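3.2 Garments and starting states

The garment set was put together from ordinary children's and adults' summer clothing, bought secondhand in Lodton and washed once before use. We left out anything with metal buttons or stiff linings. What remained were light pieces that hold very little shape on their own: drawstring items, elastic-cuffed tops, and a number of plain knits. Each piece was given an entry in the Kodari list, which records its main color, its closures, and any edge that is gathered or ribbed.

A starting state is the way a garment lies before folding begins. Earlier work by our group used flat starting states only, with the garment spread face up and the sleeves out. Laundry seldom looks like that. We therefore used crumpled starting states throughout, and the list now holds 885 of them.
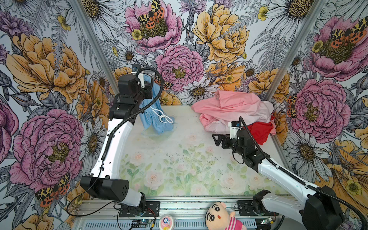 Placement on the table was left free within two limits. A garment had to touch the tabletop, and it could not lie under another garment. It was allowed to lean on a wall, and pieces near the edge often ended up partly upright. Aiman Tjoa prepared the states in the first round and Fikri Gunawan those in the second, and neither saw the other's placements beforehand. Patterned surfaces were kept on purpose. On a plain table the outline of a garment is easy to find, and a person labeling it may lean on the outline more than on the cloth.

Labels were given for four kinds of feature: seams, cuffs, waistbands, and loose ends such as drawstrings or threads. A seam was marked only where the stitching itself could be made out, so one that ran into a fold was marked as far as the fold and no farther. Cuffs were the most reliable of the four. The ribbing differs from the cloth next to it even when both are the same color, and a gathered cuff keeps its rounded form after the sleeve has collapsed. Thin mesh gave the most trouble — broad, soft folds in this cloth have no sharp edge, and the two labelers often placed the boundary of the same fold differently.

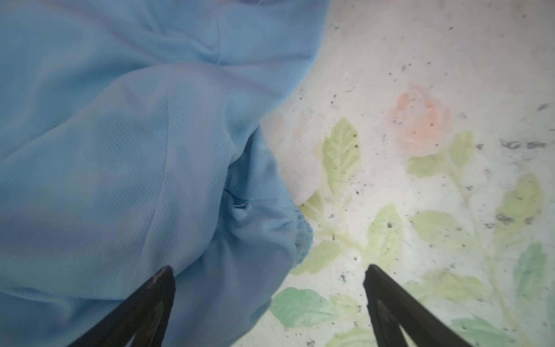
Figure 2. Crumpled light blue mesh garment. The stitched seam runs down into the folds; the ribbed elastic cuff lies at the right, at the end of the bunched sleeve.

Of the states labeled twice, 47 were set aside where the labelers disagreed on whether a feature was a cuff or a waistband. Both are gathered bands, and with most of the garment hidden beneath itself the width of the band is often the only clue. These states were kept in the list under a separate heading and are not used in the comparisons with the Sembiring folding order in Section 4.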